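Play Kitchen Corner: Your Questions

What is the Play Kitchen Corner?
It's the pretend cooking area at the Metovville toy library, and it's our favorite spot in the building! Kids can wash, chop, serve and run a restaurant for as long as they like. We have 70 pieces of play food out on the shelves right now, plus pots, plates and a little stove.

When is it open?
Every day except Monday, from 10 until 4. Mornings are calmer if your child likes having the stove to themselves.

What ages is it for?
Most of our cooks are between two and seven, but older brothers and sisters get pulled in all the time (somebody has to be the customer). Babies are welcome on the mat by the window.

Where do I start with a child who has never played this way?
One plate and one vegetable! Put the plate on the floor between you, set something bright on it and ask what's for lunch. Peppers are great for this. They're easy to name, they have a stem to grab, and the bumpy shape is fun to feel with your eyes closed.

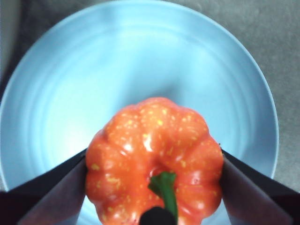

Orange pepper on the blue plate.

Can we borrow the food sets?
Yes, please do! The Bellanell box has fruit and vegetables, and the Onau box is all breakfast. Each one goes home for 13 days. You'll need a library card and a bag big enough to carry it.

What if we lose a piece?
It happens. Tell the desk when you bring the box back, and if it turns up under the couch in April, drop it in the return bin.

How do you clean everything?
Play food gets washed in warm soapy water at closing and air-dried on racks overnight. Anything that has been in a mouth goes in the red bucket by the door, so toss it in there and grab another.

Do you take donations?
We do, as long as pieces are bigger than a child's fist and have no batteries. Plates and bowls are especially welcome, we never have enough!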